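Chapter 7
Registration, Transfers and Eligibility in Club Sport

A player's right to take the field depends on registration. Until a club has lodged a player's details with the competition organiser and received clearance, that player is ineligible, whatever has been agreed in private. This chapter sets out how registration works, how it passes from one club to another, and what follows when it is handled badly.

Three terms need to be kept apart. A contract is an agreement between player and club. Registration is the organiser's record of that relationship. Eligibility is the status that allows a registered player to be selected for a given match. A player may hold a contract and still be ineligible - for example, when a transfer is completed after the registration window has closed in March.

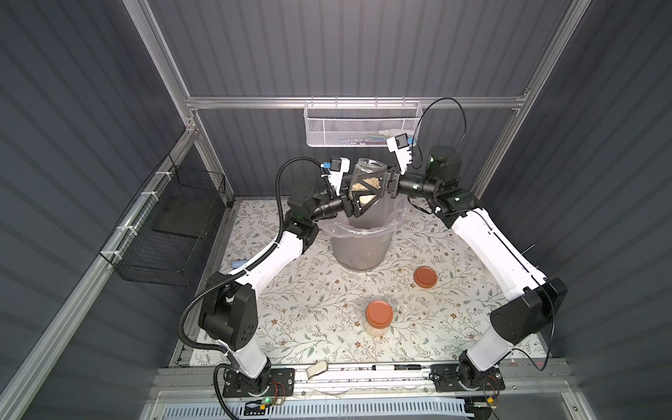 Transfer between clubs requires a release from the club giving up the player and an application from the club receiving them. Neither document has effect alone. The period between the two is best understood as a joint hold. During this period the player remains on the first club's list and may not be selected by the second. The Laltel League allows 4 working days for the release to be answered, after which the application lapses and must be lodged again.

Fees are treated separately. In the Laltel League the administrative fee is $500 per transfer, payable by the receiving club. Any compensation owed to the first club for training is a matter between the clubs and does not delay clearance.

The case of Huvholm and Farina, discussed in section 7.3, shows the usual penalty for fielding an ineligible player. Huvholm won the match but forfeited the points, and the result was recorded as a 3-0 loss. The Claltero Cup rules go further and remove the offending club from the draw.

7.1 The registration window

A registration window is the period in which new players may be added to a club's list. Most competitions set one before the season and a shorter one at its midpoint.

14 shares
2 comments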